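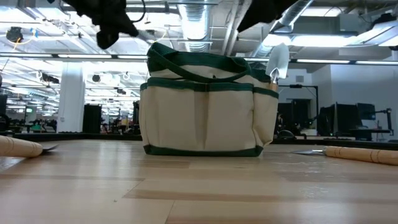
A bag for gardening tools is a bucket with ambitions, a customer wrote to us in our first year, and she added that she already owned a bucket. She then ordered two. We have kept her letter, and we have more or less organized the company around answering it.

About Iriris

We are Iriris. We make canvas bags for people who garden in small places: balconies, side yards, community plots, the strip between the driveway and the neighbor's fence that may or may not belong to the neighbor. We also sell a short list of hand tools to put in the bags, and we repair both. That is the entire business. We've been asked about hammocks and the answer is still no.

How it started

The company began with a lost trowel. It had been set down in a bed of squash in the spring and was found in November, when the squash gave up and lay down. By then it had been replaced twice. A person with a sensible place to put a trowel would have saved some money, and a person with better habits would have saved more, but we felt the bag was the easier thing to fix.

The first version was called the Travivano. It was tall and narrow with one deep pocket, and we thought it very elegant. It fell over. It fell over on grass, on gravel and on a kitchen floor while we were showing it to somebody's mother. Everything you wanted was at the bottom, under everything you didn't. We sold 17 of them and we still repair any that come in, partly out of duty and partly to see how people have been coping. One came back with a brick sewn into the base. We learned a lot from the brick.

What we make now

The bag that replaced it is the Zornunent, and it's the one most people mean when they say they have one of ours. It's wider than it is tall. The body is cream canvas with dark green trim, with a row of pockets along the front and two looped handles in the same canvas, edged in the same green. It stands up by itself, which after the Travivano felt like showing off.

We are often asked why cream, given what gardens are made of. The short version is that we like it. The long version is that canvas gets marked whatever color it starts out, and a bag that shows its marks at least tells you where it's been. It creases, it sags a little at the corners, it picks up streaks. If this is going to bother you, please buy a bag from somebody else and keep it indoors.

The pockets are on the outside for a reason we had to learn the slow way. Tools that go inside a bag are stored. Tools that go in a pocket on the outside are used, and then (this is the hard part) put back. You should be able to see the empty pocket and feel mildly accused by it. A trowel goes in blade up if you like to find it fast, or blade down if you have small children or a habit of reaching for things without looking. We have heard strong views on both sides and we print neither on the label.

The middle of the bag is for whatever you carry. Ours have held seed packets, string, gloves, half a sandwich, and a phone that rang from under the compost for most of a morning.

The tools

We like wooden handles. They are pleasant to hold, they can be sanded when they get rough, and they look like something you might be upset to lose, so you look harder. We keep the range small. There's a hand trowel with a short handle, and there are a few other tools with longer ones, and every spring we argue about adding one more and then don't.

The trowel is called the Riedl. It costs $29, and yes, you can buy a trowel for less. We've bought several of them ourselves. They are mostly fine until they meet a root.

If a handle comes loose, send the tool back and we'll refit it. If the blade is bent, send it back and tell us what you hit. You don't have to tell us, but we keep a list on the wall and we'd like to add to it. Recent entries include a patio, a different patio, and "Easter."

Where we work

The work gets done at tables. We sew at some, pack at others, and hold what are technically meetings at whichever one has the fewest scissors on it. Everything we sell has spent time on a tabletop being turned over, tugged at and complained about before it goes out. Seams get pulled. Handles get lifted with far too much weight in the bag. Pockets get filled with the wrong tools on purpose, because that's what will happen to them in your shed.

We also keep plants. A company that sells to gardeners ought to be able to keep a few things alive, and for the first couple of years this was a source of private embarrassment. There was a fern we don't discuss. Since then we've moved toward plants that forgive a long weekend, and watering has been taken out of the hands of the person who enjoyed it most. 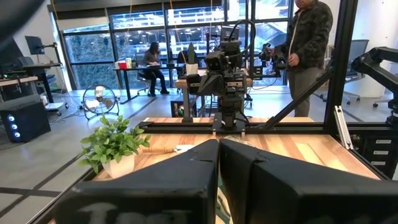

Small plant, white pot, and plenty of window behind it.

Who we are

There are seven of us. Four sew, two handle orders and repairs, and one does the accounts and has asked to be left off the website. We all answer the mail, so the tone of the reply you get will depend on the day. None of us trained in horticulture. Between us we have a balcony with too many tomatoes, two plots at the same community garden (not speaking at present, over a hose) and one actual yard, which the rest of us visit.

Repairs

We repaired over 300 bags last year. Most of them needed very little: a bit of trim restitched, a handle put back on, a pocket closed up where something sharp had gone exploring. Repairs are free for the original bag no matter who owns it now, so if you found yours at a yard sale, you're covered, and well done.

A few requests before you send one in:

Please empty it. We mean the pockets too.

Shake it out somewhere that isn't our doorstep. Dry soil travels surprisingly far in the mail.

Put a note inside saying what's wrong. "You'll see" is a popular note, and we often don't.

Don't wash it specially for us. Brush it down if you feel you must. We've seen worse, and we probably own it.

Things we get asked

Do you sell through stores? A few garden centers carry the Zornunent. Most of what we make goes straight from us to you, and the list of stores is on the Where to Buy page, which we update whenever one of them reminds us.

Can I get it in all green? No. We made one. It was put down on a lawn for a photograph and it took two people to find it.

Will it hold a full-size spade? It'll hold it for a second or so.

Is it waterproof? It's canvas. Leave it out in the rain and it will be a wet bag, and later a dry one. Take the tools out first.

Can I visit? You can, if you write ahead. You will be shown some tables and offered coffee, and if you're carrying one of our bags somebody will take it off you and look at the seams before saying hello. We've tried to stop doing this.

Getting in touch

Use the form on the Contact page, or send a letter if you prefer. We like letters. Repairs go to the address on the repair slip, and if you've lost the slip, the Contact page has another one you can print. We usually write back within the week, slower in spring, when everyone's handles come off at once.

Page last updated 2025-07-03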